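Progress report to Hostlow, September

In this period we finished the data for the small chessboard tasks in simulation. The set now holds 2,251 episodes, of which 352 were checked by hand. The policy from Clukov was trained again on the full set. It is better at choosing the right piece, but the grasp is still weak when two pieces stand close together — we expect this to need four more weeks.
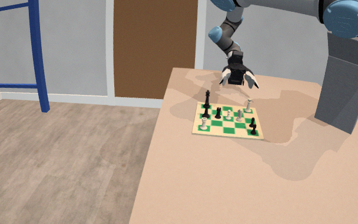

Figure 1. Simulated chessboard task, gripper open behind the board.

Next period we will repeat the tests with seven new starting positions and send the results to Crichton.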